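Honirville Reading Room > Ethics & Medicine > Opt-out organ donation, ch. 4 of the Zerouali book

tess_k
ok so finished chapter 4 last night and I'm annoyed enough to start the thread early. Zerouali's claim is that if you never signed anything, and you knew the default was "donor unless you say otherwise," then your silence counts as consent. Full consent. She doesn't even hedge it. And I just don't buy that silence does that kind of work outside of a room where someone has asked you a question.

Her example is the meeting one. Chair says any objections to moving it to Tuesday, everyone stays quiet, fine, they've agreed. But at a meeting you heard the question. You're sitting right there. A letter from the state that went in a drawer is a different animal.

Anyone further along? Does she come back to this or is that it

marrowbone
She comes back to it in ch. 8 but only sort of. Basically says the meeting example was "illustrative" and the real argument is that the dead have no strong interest in keeping their organs, so weak consent is enough. Which is a whole other argument and should of been up front.

tess_k
ugh. so the consent stuff is decoration?

marrowbone
kind of yeah

oldquad46
Disagree with both of you. I think she needs both halves. If it was only "the dead have no interests" then you'd skip the opt-out form and just take them. She wants people to be able to say no, and the no has to mean something. So the absence of a no means something too. Less than a yes. More than nothing.

I signed up as a donor when I got my license and gave it zero thought, by the way. Checked the box because the line was long. Is that "real" consent? By tess's standard I doubt it, and that's the opt-in system everybody likes.

tess_k
fair hit on the license thing. But you were asked! someone put the question to you and you did something. Whether you did it well is your problem

been chewing on this all morning, went out and walked the path with it and came home with the same opinion

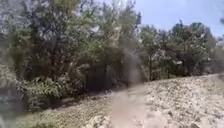
the path, tree side

Anyway what bugs me is who ends up in the "silent" group. People who moved, people who don't read official mail, people whose English is shaky, people who'd be too scared of the topic to open it. Those are the ones presumed to have agreed. The ones with strong views and a stamp are fine either way.

dl_hatch
Nurse here, not a philosopher, ignore as needed. In practice the family gets asked. Doesn't matter much what the law says on paper, someone on the team sits down with the family and if they're falling apart and saying no, it's very hard to go ahead. So the whole "silence = consent" thing gets settled by a tired daughter in a hallway at 4 in the morning. I'd love a chapter on her.

marrowbone
There's a bit on families in ch. 10. She's against the family veto. Says it's like letting your kids overrule your will.

dl_hatch
Easy to say in ch. 10

oldquad46
I mean it IS like that though? If I checked the box and my brother says no, my brother is wrong. He doesn't get to be right because he's sad.

dl_hatch
He's not right because he's sad. But he's the one alive and he's the one who has to go home after. I've never once thought "overrule him" while sitting across from him. Maybe that's a failing on my part, idk. And under opt-out he may honestly not know what you wanted, that's the bit I'd push on. With a signed card I can show him something. With silence I have nothing to put in his hands.

tess_k
THAT. that's the point I was trying to get to, thank you. A yes is evidence for other people too. Silence isn't evidence of much.

hhelmy
Hatem Helmy here, I run the Pikwood group, we did this book in January. A couple things that came up for us, quickly, typing on break.

Someone in our group grew up where opt-out was the norm and said it never felt like a presumption at all, it was just what happened, like jury duty. She found the American way of framing it as "they're taking my organs" strange. So maybe the argument looks different depending on what you think bodies are for once you're done with them. Zerouali kind of floats over that.

Also the Alaoui reply in the back of the book is better than the book. Only a few pages. He says stop calling it consent. Call it a duty with an exemption, like we do with other duties, and then argue about whether the duty exists. Cleaner I think.

marrowbone
wait there's a reply in the back?? my copy ends at the notes

hhelmy
After the notes. Might only be the paperback.

marrowbone
library copy is hardback. figures

tess_k
I have it, will read tonight. Though "duty with an exemption" sounds worse to me on first pass. I'm fine saying donating is good, even that you ought to. I'm less fine with the state holding that over you and then generously letting you out of it if you fill in the form on time.
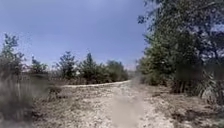
And the exemption thing has the same problem w/ who misses the form. Changing the word doesn't get the letter out of the drawer. If anything it's harsher, now the person who never opened it hasn't even "agreed," they've just been assigned. At least Zerouali is pretending to care what they think.

oldquad46
But people die waiting. I keep feeling like that drops out of the thread. You're weighing a letter in a drawer against someone on a list.

tess_k
It hasn't dropped out, I just don't think it settles it. Lots of things would save lives that we don't do to people without asking.

oldquad46
To LIVING people. That's her whole point

tess_k
ok yes. but I'm living now, and I care now about what gets done later. same reason wills work. You were the one who liked the will comparison

oldquad46
walked into that

kalcombe_jo
Lurker, just want to say the option I never see in these books is making people choose. Not opt in, not opt out, you get asked when you renew your license and you can't skip the screen. Yes, no, or "let my family decide." Kalcombe library had a talk on it and most of the room liked that one best.

dl_hatch
I'd take that. The "family decides" button especially, at least then the daughter knows she was picked.

marrowbone
Zerouali has a footnote on forced choice, says people pushed to choose on the spot tend to say no. No source given that I could find. So she's against it cause it gives the wrong answer, more or less.

tess_k
lol so consent matters until you ask for it

hhelmy
A little unfair. She'd say a rushed no at a counter isn't any more considered than silence. But I did underline that footnote and write "hmm" so.

oldquad46
Circling back to my long line at the DMV, I guess a rushed yes counts the same as a rushed no then. Which I'm ok with. I'd still rather opt-out, I think the numbers matter more than the purity. But I'll give up the word consent for it. Alaoui wins that one and I haven't even read him.

tess_k
I'll take it. Going to do the Alaoui pages and then ch. 5, which looks like it's on living donors and money, so that'll be calm and friendly I'm sure

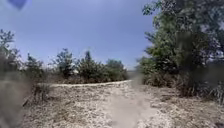 further on, where the path goes left

marrowbone
ch. 5 is the good one. don't read it right before bed

dl_hatch
On shifts the next few days so will catch up after. Somebody please photocopy the back pages for marrowbone

hhelmy
I can bring a copy to the desk in Honirville, will leave it under the Pikwood name. Just ask for the Alaoui thing.

marrowbone
you're a saint. will report back, probably disagreeing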